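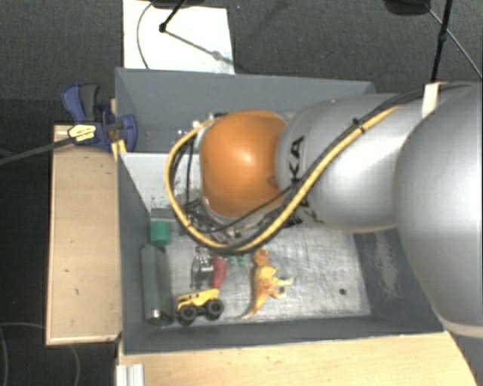

設備だより 自動化の見積もりは「腕以外」から読む

来年度の設備計画に、ばら積み部品の取り出しロボットを入れるかどうか。5月の会議で持ち越しになった件の続きです。先に書いておくと、私は今期の発注には賛成していません。ただ、反対の根拠が「なんとなく高い」では話にならないので、届いた見積もりを読んで気になったところを書きます。

候補は二社。Grenierは腕、ハンド、カメラ、架台までの一式、Altıntaşは腕とハンドだけで、周辺はこちらで用意する前提になっています。表紙の金額を並べるとAltıntaşがずいぶん安く見えますが、同じものの値段ではないので、この比較表をそのまま回覧するのはやめてほしいところです。架台、安全柵、照明、配線の固定、箱の位置決め。これらを足した行が、うちの表にはまだありません。

試験台の写真を見ると、私はどうしても腕より先に配線へ目が行きます。太い黄色のケーブルが腕に沿って斜めに下り、橙色の関節カバーの下を回って、横で輪になって上がっている。細い黒いケーブルもほぼ同じ道筋で、結束バンドと白いテープで押さえてあります。箱の縁にはクランプ。試験ならこれで構いません。では量産の工程で同じ動きを毎日繰り返すとき、ケーブルの保護と交換は誰の費用なのか。Grenierの見積もりには「配線処理 一式」とあるだけで、消耗品の扱いがわかりません。Altıntaşにはその項目自体がありません。

もう一つは、つかむ対象です。底が金属の灰色の箱に、黄色いトラックや恐竜の玩具、光る金属の物が入っています。形がばらばらの物を扱う試験として、それはそれで意味があるのでしょう。ですが、うちが取り出したいのは油の付いた小物のプレス品で、同じ形が重なり合って絡みます。玩具の恐竜をつかめるかどうかと、絡んだ同一部品を一つだけ抜けるかどうかは別の問題です。箱の底には細かい筋傷と反射がたくさんあり、カメラにとってはうちの通い箱も似たような条件になりそうなので、そこだけは参考になると思いました。

生産技術のDae-han Kongさんの意見は私と違います。「条件が全部そろうのを待っていたら、どの設備も買えない。小さく入れて覚えるほうが早い」。一理あります。以前の搬送台車Uncombeも、導入前の想定より現場で覚えたことのほうが多かった。ただ、あのときは覚えるための工数を予算に入れておらず、保全の残業で埋めました。残業をした側の一人として、同じやり方には判を押したくありません。

回収の試算についても書いておきます。配られた資料では、年間の稼働日を263日、一日あたりの停止を20分と置いています。20分の出どころを尋ねたところ、業者の説明資料でした。取り損ねの復旧、箱の入れ替え待ち、ハンドの清掃、品種切り替え。このうちどれが含まれているのか、資料からは読めません。うちの対象品は51品種あります。切り替えのたびに登録や調整が要るなら、停止時間の前提は最初に崩れる数字です。省人効果を「一名分」としているのも、復旧に呼ばれる人の時間を引いたあとの数字なのか確かめていません。

設置面積も、図面では腕の可動範囲だけが塗られています。箱の交換に人が入る通路、制御盤の扉を開ける余裕、カメラを支える柱の場所がない。第二工場の空き区画に収まるという結論は、まだ早いでしょう。

購買のDarius Olteanuさんとは、発注の前に次の点を両社から書面でもらうことで合意しました。

・うちの実部品と実際の通い箱で、連続128回の取り出しを行った記録。失敗した回も省かないこと。
・ケーブル、指先、吸着部品など、消耗品の単価と交換の目安。
・品種を一つ追加するときの作業内容と、それを社内でできるのか、業者を呼ぶのか。
・停止時の復旧手順。夜勤の担当者だけで戻せる範囲。
・保守契約に入らない場合の出張費と、予備部品の納期。

成功した場面だけをつないだ動画は、回答として受け取りません。立ち会い試験を頼む場合の費用は、今期の調査費から出せることを確認しています。実部品は各ラインから不良品も混ぜて集めるつもりです。きれいな品だけで試して、あとで「油が多い」「バリが引っかかる」と言われるのは避けたいので。

なお、中古の腕を買って社内で組む案(仮称Rosia)も出ています。本体は安いのですが、安全の評価と制御の面倒を見る人が決まっておらず、費用の欄が空白です。空白はゼロ円と足し算されてしまうので、担当が決まるまで比較表からは外しました。復活させたい方は、担当者名と工数を添えて出してください。

両社の回答がそろったら、同じ項目で並べた表をこの欄に載せます。手元のラインで「これは取れないだろう」と思う部品があれば、品番を設備担当までお知らせください。試験にはその部品から入れます。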